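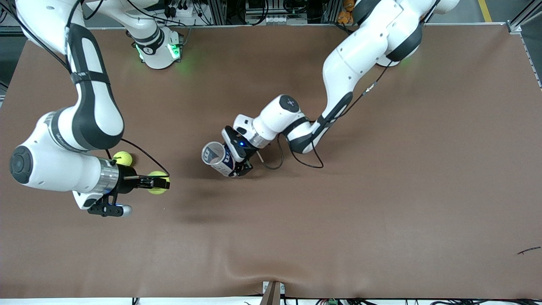
Home | Courses | Timetable | Laboratories | Library | Contact

This site uses cookies to improve your visit. Accept | Manage settings

Hamilau College of Technology
Department of Automation
Handout 6: Good practice at the two-arm workstation

Course leader: Wilma Cairns
Laboratory supervisor: Torquil MacRitchie
Revised Dec 15, 2024

1. Scope

This handout applies to all students and visiting staff who use the two-arm workstations in the Brumdale laboratory. It covers preparation of the table, handling of objects between the arms, conduct during a run, and the records to be kept afterwards. It should be read together with the risk assessment displayed at the laboratory door. Where the two differ, the risk assessment takes precedence and the difference is to be reported to the laboratory supervisor.

Students who have not completed the induction may observe but may not operate.

2. Terms used

"Right arm" and "left arm" always refer to the robot's own right and left. A camera that faces the robot from the far side of the table will show the right arm on the left of the picture. Logs, spoken instructions and written reports must use the robot's sides throughout. Several reports submitted in November mixed the two conventions and had to be returned.

"Shared zone" means the part of the table that both grippers can reach.

"Run" means the period from the first commanded movement to the moment both arms are confirmed at rest.

"Operator" means the person named in the log as controlling the run. There is one operator at a time.

3. Preparing the table

3.1 The covering should lie flat across the shared zone. Gentle ripples at the border are acceptable provided that no object is to be placed or picked up there. Where the material gathers against a post or bracket, that part of the table is treated as out of bounds for the task.

3.2 Loose matter is to be removed before the arms are enabled. This includes offcuts of wire, twigs, cable ties and tape. Small dark pieces are easily missed on a brown covering, and the operator should look along the surface from a low angle as well as from above. A fragment near the outer border is cleared in the same way as one in the centre.

3.3 Only objects listed on the task sheet may be on the table. For the ball and cup exercise these are two tennis balls and one paper cup. Replacement cups are kept in the cupboard marked Sadatar.

3.4 Cables on the outside of each arm need enough slack for full movement of the wrist, and no more. A loop that hangs near the gripper must be checked through the whole range of the task at reduced speed. If it can touch a held object, it is to be secured again before work continues.

3.5 The lights on the arm bases and grippers are to be compared with the chart at the station. Colours differ between makes of equipment and must not be interpreted from memory.

4. Handling objects between two arms

4.1 One arm holds and the other approaches. In the ball and cup exercise the left arm presents the cup on its side, with the open rim towards the right arm, and remains still. The right arm then brings the ball to the cup. Both arms may move together only where the task sheet permits it.

4.2 Grip force is set for the weakest object. A paper cup deforms under a force that a tennis ball will easily bear, and the two grippers must therefore be given separate settings. Values are entered in the log before the run.

4.3 A second ball waiting on the table is an obstacle until it is needed. It should be placed where the wrist of the right arm will pass clear of it. A loose ball lying close against the wrist can be rolled out of position by a small rotation of the gripper, and the planned path should be reviewed with this in mind.

4.4 If an object is dropped, the operator stops the run. No person reaches into the shared zone until both arms are confirmed at rest and the operator has said "clear" aloud.

5. Conduct during a run

5.1 The operator stays within reach of the stop button. A second person, the observer, watches the table and not the screen.

5.2 Feet, bags and stools are kept behind the floor marking.

5.3 Continuous operation is limited to 30 minutes, after which operator and observer exchange places or take a break.

5.4 Racks, control boxes and connectors behind the table are not to be adjusted while the arms are enabled. Faults in this area are referred to Struan Aitken.

6. Records

Each run is entered in the log with the names of operator and observer, the task sheet number, the grip settings and the outcome. A failed attempt is recorded as fully as a successful one. The entry should state which arm held which object when the attempt ended, and whether any object was left loose on the table. Entries such as "did not work" will not be accepted.

Recordings are stored in the Massawe folder under the task sheet number. They may not be copied to personal devices.

7. Assessment

The practical component carries 40 per cent of the module mark. Marks are awarded for preparation and records as well as for completion of the task. A group that stops a run correctly is not penalised for the time lost.

Completed logs are to be handed to Kirstin Chisholm in room 412. Requests for an extension should be addressed to Jolien Stevens before the practical session takes place.

Previous handout | Next handout | Back to course page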